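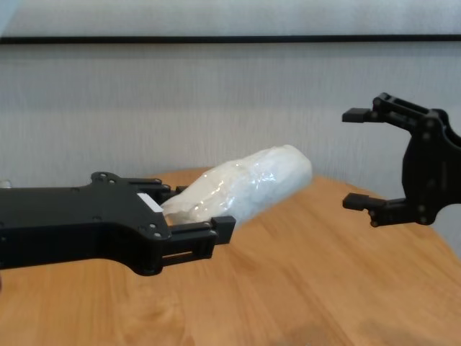

Something soft, white and lumpy in a clear, crinkly bag. Can you tell what it is just by looking?

What's in the bag? Why see-through plastic doesn't tell you everything

Grown-ups like to say that you can see what you're getting when something comes in a clear bag. I'm not so sure. Look again at the white thing at the top of this page. It might be tissue. It might be cotton wool. It might be foam. The plastic is as clear as plastic gets, and I still couldn't swear to any of them.

So what does a clear bag really show you, and what does it hide?

Shiny bits and wrinkles

Smooth, flat plastic is easy to see through. Light goes in, bounces off whatever is inside, and comes back out to your eyes. Crumple the same plastic and things get messy. Every wrinkle is a tiny slope, and each slope sends light off in its own direction. Some of it bounces straight back at you without ever reaching the thing inside. Those are the bright, shiny streaks.

Where the plastic folds over itself, light has to get through several layers. It comes out a bit muddled, and the fold looks cloudy. We call that translucent: light gets through, but you can't see a clear picture.

Try it with a clean sandwich bag. Lay it flat on a page of your book and read a line. Now scrunch it up, let it spring open a little, and try the same line. How many words can you read?

Why are so many soft things white?

People often think white means clean. I'd like you to be suspicious about that. Sugar is white and so is chalk dust, and plenty of germs are far too small to change the colour of anything.

Cotton and tissue look white because they're made of lots of thin fibres with air in between. Light hits a fibre, bounces to the next one, and bounces again, until all the colours come back out jumbled together. All the colours jumbled together look white to us. Foam does much the same with bubbles. That's why it's so hard to tell these things apart by eye, especially through a wrinkly bag.

Cotton wool usually starts as the fluff around the seeds of the cotton plant. Tissue is usually made from wood that has been mashed into a pulp and dried in thin sheets. Most foam packing is plastic puffed up with gas. They come from very different places, and they don't behave in the same way at all.

What are soft fillings good for?

"It's only padding," my neighbour Ottmar Strobel told me when I asked him about the stuffing in a parcel. Only! Padding does a job. When a box is dropped, the soft stuff squashes, and squashing takes a little time. The thing inside slows down gently instead of stopping with a bang.

Does more padding always mean better padding? I doubt it. If you cram a box so full that nothing can squash, the filling gets hard, and you've lost the good of it.

Test it yourself

You need a grown-up to help, and a tray to work on.

Find 3 soft white things: a tissue, a ball of cotton wool, and a piece of packing foam. Put each in its own clear bag. Ask somebody else to mix them up and crumple the bags a bit.

First, look without touching. Write down your guess for each one.

Next, squeeze each bag gently and let go. Does it spring back, or does it stay squashed? Write down a second guess. You're allowed to change your mind — scientists do it all the time.

Last, take each thing out of its bag and put 2 drops of water on it. Watch where the water goes. Tissue normally soaks it up fast. Cotton wool can surprise you, as some kinds drink up water and others let it sit on top in a bead. Foam depends on which sort you've got, so don't believe anyone (me included) who promises you one answer.

Compare your guesses. Were your eyes better than your fingers?

A word about the bags

Plastic bags are not toys. Never put one over your head or near your face, and keep them well away from babies and pets. When you've finished, shake out the dry bags and use them again.

Some bags have a recycling sign printed on them. Does the sign mean your bin will take it? Not always. The rules change from place to place, so look up what happens where you live.

Words to know

Fibre: a very thin thread.
Translucent: lets light through, but not a clear view.
Pulp: a soft, wet mush, such as the kind paper is made from.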